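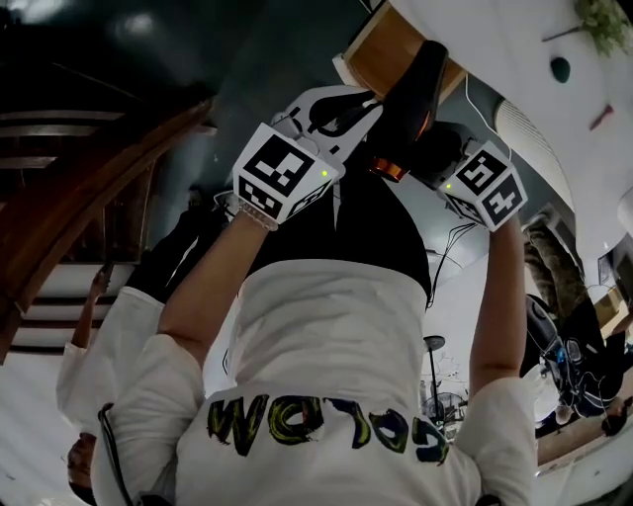 Head camera, both grippers on the black object with the copper band. The view comes out upside down.

Head camera view is inverted and marker poses jump. Rotate before training or not?

posted by farquharson_lab

Hello all. I am working on a small imitation learning study. We record two hand-held grippers with a camera on the head, and we try to recover the gripper positions from the square markers on the cubes. I have 603 episodes from one house. The method is the one from the Leda notes: detect the markers in every picture, solve the pose, smooth it, and give the result to the policy as the action.

My problem is the following. The head camera gives the picture turned, so the stairs come in upside down on the left side and the shirt of the operator is below with the letters upside down. With this data the policy reaches for the object well in the replay test, but the two hands are sometimes exchanged. In 171 episodes I found at least one moment where left became right. I use Stendus for the calibration, with the default settings.

Should I rotate all pictures by 180 degrees before the training, or is it the same for the network? I also would like to know if the shirt, with such big letters on it, can disturb the marker detector. I have read the manual two times and did not find an answer. Thank you in advance.

skelport_user

Just rotate them. Network doesn't care but you will, when you look at the results at night. Had same thing with our set, went away after.

marker_and_tape

I must disagree a little with the answer before me. The rotation alone will not repair your exchanged hands, if the labels were already wrong when the poses were computed. You would only have the same mistake the other way up.

Please check first how the left and the right are decided. In many scripts the hand is chosen by the position in the picture, so the marker with the smaller x value is "left". This works while the hands are apart. When both grippers come together on one object, like with yours, the cubes are close and a small turn of the head is enough to change the order.
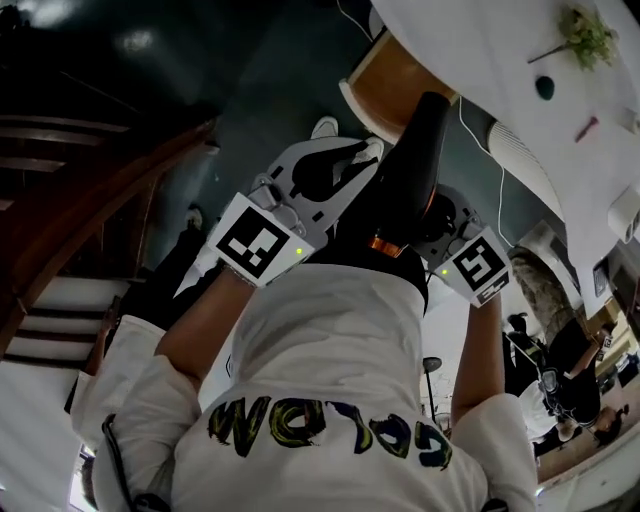 The better way is to decide by the marker number and never by the position. Give each gripper its own list of numbers, write it in the calibration file, and reject every detection which is not on the list. In my own recordings (2231 short ones, kitchen and living room) the exchange disappeared completely after this change, and I did not touch the network at all.

About the rotation: I would still do it, but once, at the import, and then compute the poses again from the rotated pictures. If you rotate the pictures and keep the old poses, then pictures and actions do not agree, and such a mistake is hard to find later. Remember also to turn the camera center in the calibration. I forgot this and lost a whole Sunday.

About the shirt: letters have no closed square border, so a normal detector should refuse them. If you are afraid, draw the rejected candidates on a few pictures and look where they are.

farquharson_lab

Thank you both. You were right, the script used the x value. I changed it to the numbers and processed the 171 episodes again, and only 2 still have an exchange. In these the marker is turned very much to the side, so I will leave them out. I have not rotated anything yet. I will write again when the new training is ready.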